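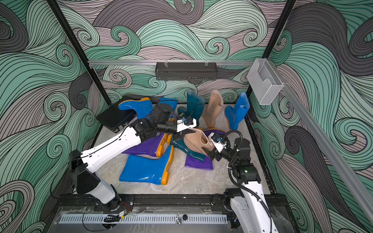
Pairing is the first step in any footwear store, and it is the step most often skipped. A boot with no mate is dead stock. For this unit you will learn to bring a mixed pile of rubber boots back to matched, stored pairs, using the method set out in the Vesik stockroom guide. Color is the quickest first sort. In a pile of blue, teal, beige and purple boots, a beige one stands out at once, even lying on its side, while blue against teal needs a second look in poor light. Start with the color you have least of and leave the commonest for last.

Home Units Readings Contact

Unit 7: Sorting and Storing Rubber Boots

What you need for the practical
Clear floor space, a damp cloth, a dry towel, paper for stuffing, tags with string, and a soft pencil. Bring your own gloves. Boots are supplied.

Order of work
1. Stand up every boot that will stand. Lay the rest on their sides with the soles facing you.
2. Group by shaft color.
3. Within each color, group by sole color. Two blue boots with different soles are not a pair.
4. Read the size inside the shaft or on the sole. If it is worn away, hold the boots sole to sole and compare length.
5. Check for one left and one right. Two lefts of the same size is a common mistake.
6. Tie a tag through the pull loop or around the ankle. Write the size and the store number.

Boots left over at the end go in the singles bin. Keep them for one term. A missing mate often comes back with the next return.

Session notes

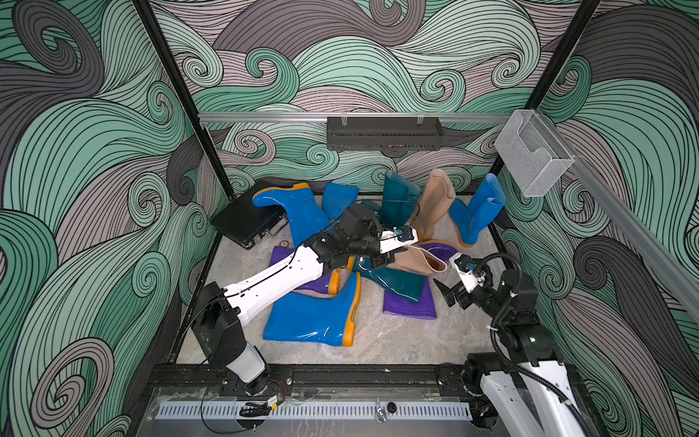 Marberg, 16/03/2022

Soles come second in the order of work, and this is where they earn their place. Several of the blue boots have an orange sole, and so does a purple one, so the sole alone will not give you a pair. Use shaft and sole together – then go to size.

Look also at the shafts. One of the blue boots at the back has its shaft folded over. Rubber stored in a fold can crease, and a crease can later crack. Open the shaft out, stuff it with paper to the top and leave it upright. Boots that have lain under others should be checked the same way.

Storage
Wipe the outside, dry the inside, then hang or stand the pairs. The Luo rack used in our store holds 15 pairs, toes to the wall. Leave a gap between pairs so air can move. Keep the rack away from heaters and out of direct sun. Do not store boots in closed plastic bags.

Written work
Draw up a one-page store sheet for the Skumton field station, which keeps 23 pairs in mixed sizes. Show how you would tag them, where the singles go and how often the store is checked. Marked out of 100, with 15 marks for layout. Handwritten sheets are fine.

Next unit: Care of Waders and Waterproof Trousers

Shares 7 Comments 0

Questions about this unit: use the course office form | © Marberg Outdoor Stores Course | Back to top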